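Brurkside Shared Workshop
Household and Bench Tips: Building and Keeping a Small Robot Arm

Members who build a printed arm at home or at the Brurkside benches are asked to read these notes before fitting the last joint. They were prepared by Suqin Shen and Alun Wynne and replace the sheet issued in August.

Preparing the table

Choose a table that does not rock. A wooden top is suitable, provided it is flat where the base will stand. Wipe it with a dry cloth before each session and again before the arm is put away. Crumbs, lint and clippings find their way under the base and into the joints, and a base that sits on a bit of grit will tilt enough to spoil every position saved the day before.

Tighten the base screws by hand, a little at a time, working across from corner to corner. Printed plastic cracks when one side is drawn down fully before the other is started. Allow 12 hours for any glued part to cure.

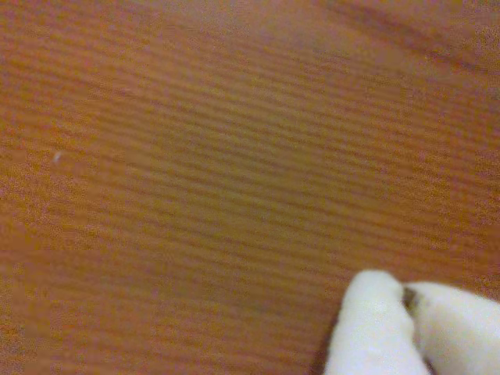

Gripping small parts calls for more patience than gripping large ones. Set the closing speed to its lowest value and bring the fingers down beside the part before closing them. Soft, padded-looking white fingers of the rounded kind meet first at the tips, and a small dark item pinched between them shows as a thin sliver and little more. The operator should therefore judge the hold from the side. Practice over bare wood, as a tiny white speck is easy to find on an orange-brown top and a dropped screw is easier still. Patterned cloths and newspaper should be kept off the table during this work.

Fingers should be cleaned with a damp cloth and left to dry in the open. Do not use kitchen degreaser on printed parts. Members using the Zovton hand controller should unplug it before cleaning.

Wiring

Leave slack at every joint. Move the arm by hand through its full reach with the power off, and watch each wire as the joint turns. A loop that pulls straight at any point is too short. A loop that touches the table is too long and should be gathered with a soft tie, never with bare wire. Label both ends of each servo lead before the first connection is made. Masking tape and a pencil will do.

The supply cable should leave from the back of the table, away from the operator's sleeves. Members with pets or small children at home should fix it to the table leg.

First lifting exercises

Begin with common household things. Pens and markers are good subjects: they are light, they cost little, and they roll if the grip is poor, so a fault is noticed at once. Keep the cap on. Lay the marker at a slant to the arm and approach it from above, with the finger pointing down. A mug may be stood on the table as a fixed point to steer around, and one with a bold pattern in green and blue is easier to keep in view than a plain one. It should be empty of liquid.

Repeat each exercise 17 times before changing the object. Record the failures in the Cirker logbook with the joint that caused them, if known. Four failures in a row are a reason to stop and check the wrist screws.
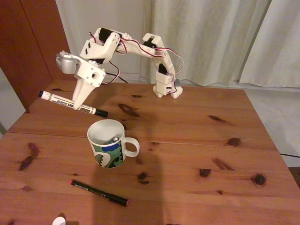
Natalina Fiore wrote to ask that the advice on slack be made stronger. Her own elbow lead was tied neatly against the upright and worked for eight days, after which the elbow began to twitch whenever the arm reached low. She replaced the servo before she thought to look at the lead, and would like others to check in the opposite order.

The point is accepted. Where a joint twitches, switch off the power, inspect the lead along its full length, and press the plug home at both ends. Replace the servo only when a second lead gives the same result.

Putting away

Lower the arm to rest before the power is cut. An arm switched off while raised will drop under its own weight and may strike the table or chip a finger. Cover it with a clean pillowcase. Spare screws belong in a lidded jar marked with their length.

Questions about these notes may be left for Shaohua Han at the Brurkside desk. Replacement brackets are kept in the drawer marked Kang, and any bracket taken should be written on the card inside.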